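How I sort out a junk bin without losing the whole weekend

I put this off every year until December, when I need the sticky tape and can't find it. This time I've done it early, so let me share how I go about it!

First, find one big bin with an open top and stand it on a table at a height that suits your back. Mine came from Durkumik and cost 20 quid (there are cheaper ones, but I like the high sides). Then tip the drawer in, all of it, and have a good rummage. Dead pens go straight out. So do keys you can't name and anything sticky.

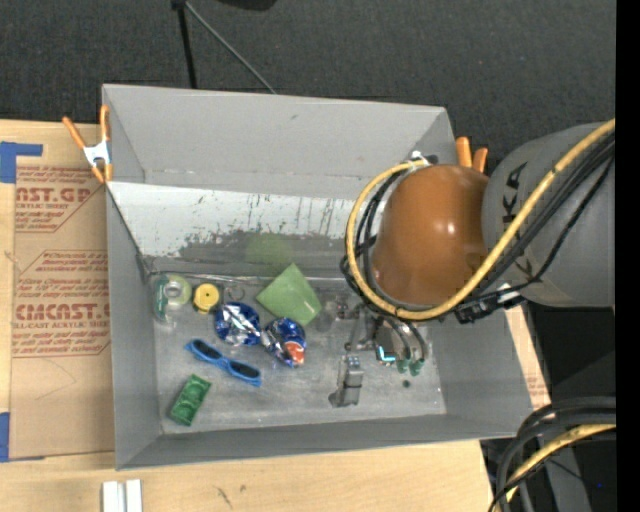
Small things are what slow me down, so I leave them till last and push them over to one side of the bin. Big stuff is easy, you know where a hammer lives. But a thin metal ring on a grey floor is very nearly invisible, and I'd have missed it if it weren't sitting next to something yellow. Run your hand along the bottom before you decide you've finished, corners included.

Next, group things by the job they do. Tape goes with scissors and string, rings and hooks go in a jam jar, and spools stand upright in an old Plurkis biscuit tin so I can see the colours. My neighbour Keith Harawira labels his tins on the lid, but I label the side (mine get stacked).

Give yourself 90 minutes for one drawer, tea included. Wipe the drawer out before anything goes back in, and let it dry properly with the window open.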